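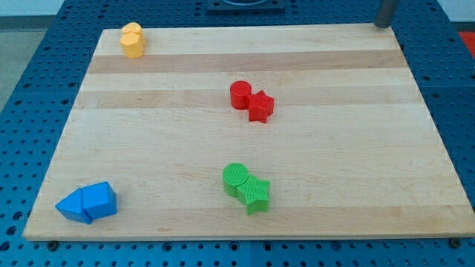
I almost didn't go to the Kofler open day. It was raining, the drive to Varau is 96 miles from my front door, and I already own more cutting boards than any sane person needs. But my friend Jianhua Yao had been after me for months to see how an old-fashioned woodworking shop runs, and he offered to bring the sandwiches, so off we went!

Kofler makes boards, trays and small kitchen things, mostly out of maple, in a long brick building behind the Varau train depot. You sign in at a little window, get a sticker and a pair of foam earplugs, and then you wait in the hallway until your tour is called. Ours was the 11:30, and it left at ten to twelve (bring a coffee, the machine in the hallway only takes quarters).

The first stop is the lumber room, and oh my goodness, the smell. Everything is stacked with thin sticks between the layers so the air can get through. Our guide, a woman with a very loud voice and a very good sense of humor, let us heft a rough plank and then a planed one. I would have sworn they came from different trees.

Next came gluing. I had always pictured a board as one big slice of trunk, but most of theirs are strips glued edge to edge, and the guide went into why: wide single planks like to cup as the seasons change. They flip and shuffle the strips before the glue goes on, looking for a grain pattern they like, and two people at the bench were having a friendly argument over one strip that we all got dragged into. I voted with the losing side. The clamps they use are huge, and painted a green I'd love for my porch.

The sanding room was too loud for talking, so we just shuffled through and waved. Then you get to the finishing bench, where they rub in the oil by hand, and that was my favorite part by a mile. The color comes up all at once under the rag and people gasped, me included. I asked how often I should be oiling my boards at home. Once a month if you use them daily, she said, and never, ever the dishwasher. I looked at my shoes.

Lunch was in the car with the heater on. Jianhua had made egg salad. He spent the whole time telling me about the Isilden paper mill, which he toured in July and thinks is even better, so I guess that's next.

A few practical things if you're going. Parking is free but muddy. The stairs to the finishing room are steep and I didn't see an elevator, so call ahead. The seconds shop is by the exit and takes cards. I paid $145 for 3 boards and a tray, and I'm keeping the tray.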